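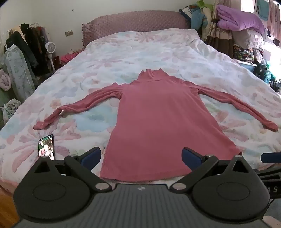

Figure 3. A pink turtleneck laid flat on the bed between trials, seen from the hand-held gripper.

4. Folding outside the workshop

The claims made for low-cost garment handling deserve a harder look than they usually get, and we include our own earlier claims in that. The Skukum gripper was built in a shared workshop in Praltport, from printed parts and two hobby servos, and the first results came from the same workshop bench. On that bench it did well. We now think the bench did a good part of the work. It was hard, level, dark, and covered in one piece of felt, and the test cloths were squares of cotton cut from the same sheet. A person who folds laundry at home meets none of those conditions.

For this section we moved the build into a bedroom and changed nothing else. The pads, linkage and hand grip are the same as in Section 3. The operator holds the gripper, brings the pads to the garment, closes them, and carries the cloth through the fold. Recordings of these motions are the training data for the arm version, Terkura, described in Section 6. If the hand-held recordings are poor, there is little point in arguing about which learning method is used on top of them.

4.1 Surface

The garment in Figure 3 lies on a plush blanket with a printed flower pattern. Two things follow from that. The first is contact. When a pad slides under a hem on the bench, the table pushes back and the cloth rides up onto the pad. A soft pile gives way instead, and the pad can sink below the hem and take hold of blanket and shirt together. We logged this as a double pick. Over 108 attempts on the bed, double picks were the most common failure, and they were rare enough on the bench that we had not given them a name in our first report.

The second is color. Some of the printed flowers are pink, and so is the top. Our segmentation step was tuned on pale cotton over dark felt and separates the two by brightness and hue. With a pink garment on a blanket that carries pink petals, it returned patches of blanket as sleeve. We could have swapped the blanket for a plain one. Several published home trials seem to have done just that, and their success rates should be read with it in mind.

4.2 Garment

Cotton squares have four corners and lie flat. The turtleneck has a collar that crumples into small peaks, sleeves that twist, and a hem corner that can turn up. In Figure 3 the left-hand sleeve is wrinkled near the shoulder and bunched at the cuff, while the right-hand one runs out long and narrow. Our fold planner assumes that the two sleeves are mirror images. It has no rule for a sleeve that bends at the elbow, so it places the grasp point where the cuff ought to be and closes on nothing.

It is tempting to have the operator straighten each garment first. We tried this for one afternoon and stopped. Straightening a top by hand takes most of the effort of folding it by hand, and a system that needs its input prepared to that degree has not saved anyone any work. The time spent on such preparation is left out of nearly every cycle time we have seen reported, including the one in our own workshop poster.

4.3 Hardware

The angled finger pads are adequate for hems and bad for collars. A folded collar is several layers thick, and the linkage closes with the same travel every time. Parts for the first build cost 760 in local currency. The second came to 700 after we dropped the force sensor, a saving we now regret. Without it the operator feels the cloth through the handle, but the recording does not contain what the operator feels. A model trained on these files would have to guess the squeeze from pad position alone.

We also swapped the pad facing for the softer Durán sheet used in Section 3.2, expecting fewer slips. Slips did go down. Double picks went up, and the total number of usable folds stayed close to where it was. We do not report the change as an improvement.

4.4 What the home trials support

The build can record a person folding a garment on a bed. That much we are prepared to defend. Whether those recordings are good enough to teach an arm to do the same remains open, and the bench figures in Section 3 should not be quoted as evidence for it. We worked in one room, with one blanket and a small pile of clothes, and an operator who had already had months of practice with the handle. A newcomer would likely do worse. The December trials, covered in Section 5, repeat the procedure with operators who had not held the gripper before.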